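A **chair cover** is a fitted or draped piece of fabric placed over a chair to protect it, change its look, or make it more comfortable to sit on. Chair covers are used in homes, banquet halls, offices, and workshops. The term usually refers to covers for a single upright chair; larger covers made for sofas and armchairs are more often called **slipcovers**.

## Types

### Fitted covers

A fitted cover is cut to match the shape of one model of chair. It closes with ties, a zipper, or hook-and-loop tape at the back. Fitted covers stay in place well but rarely carry over from one chair to another, and even a small difference in the height of the back can leave the fabric bunched at the top.

### Stretch covers

Stretch covers are knitted from polyester with a small share of elastic yarn. They are sold in a few general sizes and pulled down over the back and seat. Most office chair covers of this kind come in two pieces, one for the back and one for the seat, so that the gap between the two stays open and the adjustment levers can still be reached.

### Padded covers

A padded cover has a layer of batting or thin foam quilted between two sheets of fabric. It adds warmth and softness as well as protection, and is common on hard chairs and in rooms with cool floors. Padded covers are often draped loosely over the back and held with a strap or an elastic loop. They are heavier than stretch covers and take longer to dry.

## Materials

Cotton is easy to wash but shrinks if dried at high heat. Polyester keeps its shape and color and wrinkles less. Velvet and corduroy are used mainly in dining rooms. Vinyl covers can be wiped clean and are found in clinics and hair salons, though they can feel sticky in summer.

Abrasion is the main cause of wear. It shows first along the front edge of the seat and at the top corners of the back, where hands pull the chair away from a desk or table.

## Use in shared workspaces

In a home, one person tends to use the same chair for years. In a shared workspace, chairs move between desks, storage areas, and packing tables, and a single chair may be used by several people in a day. Covers are used there to keep dust and tape residue off the upholstery and to hide seats that are worn but still sound.

Color has a practical role as well. Where most of the chairs are black, a cover in a bright or pale color makes one chair easy to find and mark out for a particular desk. The furniture writer Hideaki Ichikawa called this "naming a chair without writing on it" and advised picking one color per person or per table — with spares kept on a nearby shelf.
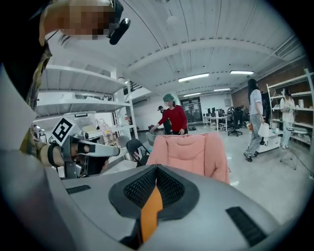
Covers in busy rooms are normally changed more often than those at home. A loose cover can be put on by one person standing behind the chair and reaching over the back, and the hem is then pulled down evenly on both sides. On a chair with casters, the fabric should end well above the wheels. Long ties are tucked under the seat or trimmed.

## Care

Most fabric covers are machine washable. Hair and crumbs are shaken or vacuumed off first, and zippers are closed before washing. Padded covers should be washed alone or with one other light item, on a gentle cycle, and dried flat or over a rail. If the filling has moved to one end, it can sometimes be worked back by hand while the cover is still damp.

Stretch covers lose their grip over time. Line drying slows this — high heat damages the elastic yarn faster than washing does.

## Sizing

Three measurements are normally taken: the width of the back at its widest point, the height of the back above the seat, and the depth of the seat from front to rear. A typical office chair seat is roughly 16 inches deep or a little more. Armrests are measured separately, and many covers have side slits for them that are closed with ties or tape.

## See also

- Antimacassar
- Seat cushion
- Slipcover
- Upholstery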